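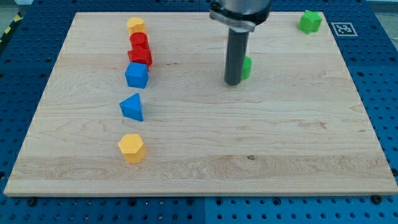
Cusi – a word list of wood and joinery terms in Spanish and English

Version 4, 19th July
Maintainer: Nilton Zapata

What is in this package

Cusi is a list of words that people use when they buy, cut, glue and finish wood. It has 2,859 entries. Each entry has a Spanish term, an English term, a short definition in both languages and a note about the region where the Spanish term is used. I started it when I was translating catalogs for the Brellness sawmill and found that one word for "board" could mean three different things depending on the customer.

Files

terms.csv – the main table, one entry per line
regions.csv – the region codes and their full names
sources.txt – where each term was first found
changes.txt – what changed between versions

All files are UTF-8. The separator is a semicolon, as many definitions contain commas. If you open terms.csv in a spreadsheet program, please choose the separator by hand or everything will go in the first column.

Columns in terms.csv

id – a number that does not change between versions
es – Spanish term, singular, lower case
en – English term, American spelling
def_es, def_en – definitions, maximum 600 characters each
region – one or more codes, separated by a space
topic – one of: species, defects, cuts, joints, glue, finish, tools
checked – yes or no

How the terms were collected

The first part comes from printed catalogs and price lists. The second part, 1,336 entries, comes from talks with carpenters and teachers at the workshop school in Nokimthorpe. I wrote down the word they used, asked for another word with the same meaning, and asked where they had learned it. Their names are not in the files.

An entry is marked "checked" when a second person who works with wood has read both definitions and agreed. In this version 314 entries are still marked "no". Most of them are in the topic "finish", where the names of products and the names of techniques are often mixed.

Known problems

"Nudo" is one entry, but English speakers separate tight knot, loose knot and pin knot. I will split it in the next version, and the old id will stay with the general term.

The words for grain are weak. "Veta", "fibra" and "hilo" are not used in the same way in all regions, and my definitions follow the use in Peru more than I would like.

Terms for softwood grading are missing. I do not know this area well enough and prefer to leave it out.

Using the list

The Wavero dictionary reader can load terms.csv directly. Set the key column to "es" or "en" and leave the other options as they are. Version 3 had a byte order mark that broke the first column name – it was removed in March.

License

CC BY 4.0. Please give the name of the list and the version number.

Corrections

Send the id, the old text and the new text, one correction per line, to the tracker of the project. For a regional term, add the town where you heard it.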